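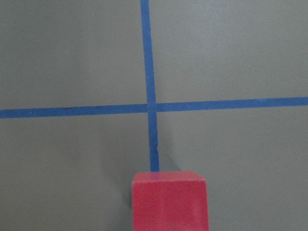 Das Abonnement als zweites Standbein

Chantelle Coetzee, bekannt aus der Reality-Serie »Tirndale«, hat im Februar ihren Bezahlkanal auf der Plattform Pratex gestartet. Nach 20 Tagen verzeichnete er 2.102 Abonnenten. Vermarktet wird er von der Agentur Mokgethi, die Laufzeit des Vertrags beträgt drei Jahre.

Die Erlöse stammen überwiegend aus Einzelabrufen – 57 Prozent entfallen auf kostenpflichtige Videogrüße. Der Werbevertrag mit der Kosmetikmarke Prurent läuft separat und schließt den Kanal ausdrücklich aus. Eine Rückkehr in die Serie ist vertraglich möglich, bislang aber nicht terminiert.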